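The towels come first at Firnby
2021-12-19

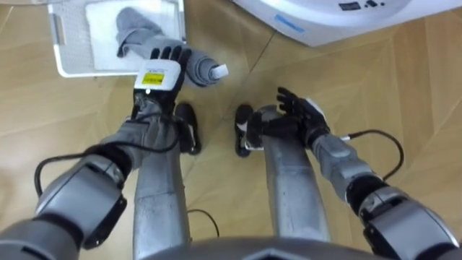

Most of the washing at Firnby is towels. The guest house takes in walkers for most of the year, and the woman who runs its laundry has been doing the job for 14 years, first with her mother and for the past while on her own. She works in a back room on the ground floor with a door to the yard on one side and the kitchen passage on the other. The boards are pale wood, laid in a zigzag, and they were there before the laundry was. Her baskets are white plastic, the kind with a rim and a handle slot, and a folded white cloth goes in before any of the grey towels. A towel in this room is as likely to be rolled as folded, with the care label showing at the rolled end.

"The cloth is there because of the basket," she says. "The sides catch. You get a loop pulled out of a towel and then it goes on pulling. So there's a cloth in every one, and the cloths get washed on a Thursday with the napkins."

The rolling is her own idea. Her mother folded everything in thirds and then in half, and the linen cupboard upstairs was built with that in mind. When the guest house changed over from white towels to grey, the new ones were thicker and a folded pile of them would not stand up. She tried rolling a few and found they would sit on the same shelf if they were laid end on.

"I didn't ask anyone. I did one shelf and waited to see if there was a complaint. There wasn't, so I did the next shelf."

She rolls from the short end and keeps the label on the outside. It is a small thing, she says, but the guest house has had towels from two suppliers, Gromon and Anghel, and they do not wash the same. The Anghel ones can go in hotter. The Gromon ones are softer but go stiff if they are left too long in the dryer. With the label at the end she can pick one out from the shelf without undoing it.

"People think a towel is a towel. I thought so too when I started. Then you ruin a load and you have to go and tell somebody."

She has ruined two loads that she is willing to talk about. One was a red sock, which she says happens to everyone. The other was a bottle of fabric softener that had been filled up with something else, and she never found out what it was. The towels from that load would not take up water at all. They were used for the dog and for cleaning the windows, and they were no good for either.

She stopped using softener after that. She puts a cup of white vinegar in with the last rinse, and she says the smell has gone by the time the towels are out of the dryer. She did have one guest ask whether there was a chip shop nearby.

Her day starts before breakfast is served. The first load is whatever was left from the evening before, usually kitchen cloths and aprons. Bedding goes in once the first rooms are empty, and the towels go in between the sheets, in smaller loads than the machine would take.

"You can fill the drum up to the top if you like. It says you can. But they come out in one lump and you spend longer pulling them apart than you saved."

In dry weather the sheets go out on the line in the yard. Towels never do. She knows that some people like a towel that has dried outdoors, and she has one of those at home, but guests find them rough and say so. From March onwards she tries to get all the sheets outside, and before that she takes it day by day.

The guest house bought a new dryer from Plokau two winters ago. She was against it at first, as the old one still worked, but the old one took most of the morning over one load and the room got so damp that the window frame had to be replaced. The new one is quicker. She does not like the tune it plays at the end, and has not been able to find out how to turn it off.

"My daughter looked it up for me. You hold two of the buttons down. I held two of the buttons down and it went into Spanish."

It has since been put back into English. The tune is still on.

We talked while she worked, and she did not stop rolling to answer. Each towel was shaken out once, laid flat, smoothed with the side of the hand and rolled away from her. She does not press hard. A tight roll looks neat, she says, but it leaves creases across the middle, and the towel feels thin when the guest opens it out. A loose one flops about in the basket and has come undone by the top of the stairs.

The stairs are the part of the job she would change. There are two flights with a turn between them, and the baskets go up by hand. She used to carry one large wicker basket, which had belonged to her mother, and gave it up after hurting her back. The plastic ones hold less and she makes more journeys.

"It was a lovely basket. I've got it at home with blankets in it. But I couldn't see my feet over the top of it."

She is strict about what goes on the floor. Shoes come off at the yard door, and the boards are swept before the first dry load comes out and again after dinner. If a towel comes right off the basket and lands on the boards it goes back in the wash, even if it looks clean. New staff tend to think this is fussy - the one who covers her holidays certainly did - but she will not be talked out of it.

I asked what she does with towels that are past using. She keeps them a good deal longer than the guest house would like. A frayed edge can be cut off and hemmed, and she has a sewing machine at home for that. Once the middle goes thin, the towel is cut up for floor cloths, and what is left after that goes to the animal rescue in the next village, which is always short of bedding.

Some towels simply leave with the guests. She says it is fewer than people suppose, and that the bath mats are taken more often.

"I can't think why. They're not even nice ones."

There has been talk of sending the washing out to a firm in town. It comes up whenever a machine breaks down or the electricity bill arrives. She has seen the price list and does not think it would save anything once the van was paid for, and she would want to know whose towels were coming back. The owners have left it there for now.

At home she does her own washing on a Sunday evening, all of it together on one setting. She folds her towels in thirds and then in half, as her mother did, and they go in the airing cupboard over the tank.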